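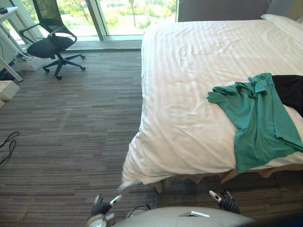 Sep 24, 2025
Edit room notebook, Trurkura

Trailer day two. Picking up from the bottom of the last page, where the rain sequence still wouldn't sit in time with the song.

It sits now! The trick was to stop cutting on the drum. I pulled every cut in the chorus two frames early and the whole thing woke up. The running shots on the hotel stairs look twice as fast, and all I changed was where they start. I left the old version in the bin as "chorus_old" in case anyone wants to compare. Please do compare, I was grinning like a fool when I played them back to back.

Footage so far for the trailer: 836 clips logged, which covers everything from the first block except the second unit's boat material. That drive is still with Sukora. They say the copy is finished and they're running the check on it before it ships. I've left an 18 second hole in the timeline with a gray card so the song length stays honest.

Schedule change, for whoever reads this before the call sheet comes out: the Dekker block has moved ahead of the palace block. The permit for the palace came back with different hours than we asked for, so the wedding dance goes last and the interval fight goes first. I like this a lot. The fight is the one sequence where the lead has no dialogue, and we could have a rough cut of it while the dance is still in rehearsal. It does mean the mustache continuity has to be looked at again (fight = full mustache, dance = trimmed, and the new order puts them the right way around for once).

Sound notes
Temp dub on reel three is good enough to show. Room tone under the phone call is from the wrong room, too much echo, swap it. The heroine's laugh at the door is from take four and the picture is from take two, and it matches so well that I'd keep it for the final. Ask before anyone "fixes" it.

Song mix: the strings are fighting the flute from the second verse on. Asked for the stems split out again. With the strings down a little at 800 Hz it already opens up, but I was doing that on the small speakers, so don't trust me until it's been heard in the big room.

Color
Tried the Cumomum look on five shots. Gorgeous on night exteriors — the street lamps go a deep honey color and the skin stays skin. Too heavy on the train interiors, where the green seats turn to mud. Half strength there, full strength outside. Saved both.

Title card. We have three versions of the lettering and I keep going back to the first, the hand-painted one with the uneven red. It has the feel of an old street hoarding and it reads from the back row. Tested it at the far end of the corridor on the laptop, still readable.

Trailer length is two minutes twenty. Needs to lose ten seconds. Candidates: second umbrella shot, the uncle at the gate (hurts, he's so funny), the slow push on the letter.

Roughly 200 clips from the song shoot still have no scene numbers. Doing those next, starting from the back of the list with the crowd shots.

To do
Boat drive, chase Sukora
Export low-res with burned-in timecode for the dance rehearsal
Reel three room tone
Find the clean plate for the balcony wire shot, it was in the first batch and now I can't see it
Recharge the headphones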